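Open Baskets, Closed Boxes, and Where the Lid Belongs

Nele Brandes
Apr 13, 2019

Most advice on kitchen storage treats the container as a matter of taste. Wire is airy, plastic is practical, glass is serious. I think this is the wrong level at which to discuss it. A container has a small number of properties that determine what it is good for: whether it closes, whether it drains or ventilates, whether it stacks, whether its contents can be identified from the outside, and how many hand movements are needed to get something out. Appearance comes after all of these.

My position is that a household needs two kinds of container and should keep their duties separate. The open basket is for grouping. The closed box is for protection. Most of the trouble I see in pantries comes from asking one to do the work of the other.

Start with the count of movements, which is easy to do at home. To take a packet out of an open basket on a shelf, you reach in and take it. To take the same packet out of a latched box, you remove the box from the shelf, set it down, release the latches, lift the lid, find somewhere to put the lid, take the packet, and then do most of it again in reverse. On a box with four latches the full cycle comes to more than a dozen separate actions. For flour, that is acceptable. Flour must be kept dry and closed to insects, and it comes out a few times a month in my kitchen. For tea bags used every morning, it is a poor arrangement, and the usual result is that the lid stops being latched. A lid resting on its box with the latches up gives the delay of a closed container and very little of the protection.

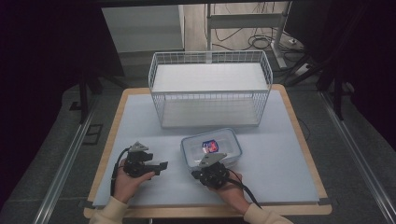
A white wire basket with a solid bottom, and a clear box with a blue-rimmed lid in front of it.

The grid basket deserves a better reputation than it has. It is usually sold for bathrooms or closets and regarded as a slightly cheap object. Its faults are known: small things poke through the sides, dust gets in, and bare wire feet or welds will mark a painted shelf. The version with a solid bottom removes part of the first fault. A seasoning packet that would fall through a wire floor, or stand at an angle in it, lies flat. The sides remain open, so you can see what is in it from the front without pulling it out, and a damp dishcloth left in it by mistake will at least have air on it.

There is one cost. A solid bottom holds crumbs. With a wire floor the crumbs end up on the shelf, where they are no better, but they are more often noticed. I wipe mine out when I wipe the shelf and do not regard this as an argument either way.

The stronger objection to baskets is that they waste volume. This is correct. I measured the deep shelf over my counter in Ridville with the usual contents arranged two ways, and the arrangement in baskets took a good deal more of the shelf than the same goods in straight-sided boxes. Baskets taper, they cannot be filled above the rim without things sliding off, and most cannot carry another basket on top. If the only aim is to get the largest quantity into a given cabinet, boxes win and there is little more to say.

I do not think that is the aim, except in very small kitchens. A shelf filled to capacity with stacked boxes has an access problem. The box you want is under another box. Ottmar Görtz, who fitted the cabinets in my building, works on the rule that anything more than two high will be restacked badly within a month, and my own cabinets bear him out. Two high is also the limit I use. Past that, the height you gain is paid for every time you want the bottom one.

The closed box, then. I would judge it by the seal, the latches, the corners, and the clarity of the wall, in that order.

The seal is the working part. In the common type it is a silicone ring seated in a groove in the lid, and in many boxes it is colored, frequently blue. Some people find this ugly. I consider it useful. A colored seal against a colorless box shows its own line, and a section that has lifted out of the groove or twisted on itself is visible at a glance. A transparent ring hides the same fault. Given two boxes otherwise equal, I take the one with the colored ring.

The ring should also be removable. Water collects behind it in the dishwasher and stays there. Any ring that cannot be pried out with the handle of a teaspoon will eventually smell, and then the box is finished, regardless of how sound the rest of it is. Before buying, I check this in the store, which has led to one conversation with a clerk at Dukel that neither of us enjoyed.

Latches fail at the hinge. On most boxes the hinge is a thin strip of the same plastic as the lid, and it whitens where it bends before it splits. One split latch out of four can be tolerated for dry goods. Two on the same side cannot, and I would then move the box to holding things that need no seal, such as cookie cutters or birthday candles. It can do that for years.

Corners matter because of washing and because of shelf fit. Tight corners use the shelf well and hold old flour. Generous corners clean easily and leave gaps between neighbors. I prefer generous corners for food and tight ones for everything else.

Clarity of the wall is the property people pay for and the one most overrated. New clear plastic is very clear. After a few seasons of washing it becomes less so, and many boxes are frosted or cloudy from the start. Through such a wall you get color and general shape. That is enough to tell you that a box is occupied, and sometimes enough to tell a red carton from a yellow one, but it will not distinguish baking powder from cornstarch.
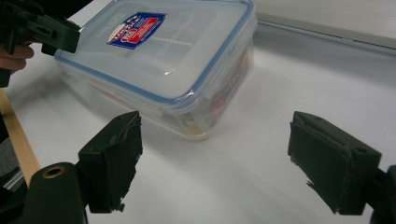
Blue seal line around a cloudy lid; the contents come through the frosted wall as patches of color.

For this reason I label boxes that are already transparent, a practice my sister-in-law Nelly Sánchez considers absurd. Her view is that if you need a label on a clear box, you should have bought an opaque one and saved the money. There is something in this. An opaque box also keeps light off the contents, which oils and spices prefer. But a label and a cloudy wall answer different questions. The label says what the contents are. The wall says how much is left. I want both, and an opaque box gives me only the first.

Position of the label is a separate matter and is usually handled badly. A label on top of the lid can be read when the box is on a counter or in a drawer. On a shelf above eye level it cannot be read at all. A label on the short side works on a deep shelf, where boxes are stored end out. A label on the lid has a further defect: lids of the same size get exchanged in the dish rack, and the rice label then travels to the lentils. If the lid must carry something, let it be a manufacturer's sticker and put your own writing on the body.

The combination I recommend is simple. Group by task in open baskets, and inside or beside the basket keep closed boxes only for the goods that require closure. My baking basket holds one sealed box for opened bags of sugar and nuts, and everything else in it — unopened packets, paper liners, the tube of vanilla — stands loose. Taking the whole basket to the counter is one movement. The sealed box is opened only when what is inside it is wanted. Before I arranged it this way the same goods occupied five latched boxes, of which I would guess two were ever properly latched.

Measure the box against the basket before buying either. The critical dimension is the outside of the lid including latches, and the product label will often give the body instead. The latches on mine add 21 millimeters to the width. The basket must also be measured at the bottom, since it narrows there. A box that fits the rim of the basket and jams halfway down is a common purchase, and I have made it. Allow enough room for fingers on both long sides, or the box can be put in but has to be tipped out.

On material I have no strong view. Lutz Thiele, whose column on glass containers in November prompted several letters, is right that glass keeps its clarity and does not take on odors. It is also heavy, and a basket of filled glass boxes carried at shoulder height is a load I would prefer not to lift down. For high shelves I keep to plastic. For the refrigerator, where the box is at waist level and gets opened daily, glass is reasonable.

Readers who already own a large number of latched boxes need not replace any of them. Take the lids off the ones holding things that do not spoil, store those lids flat in a drawer, and use the bodies as open bins for a few weeks. If a lid is missed, put it back.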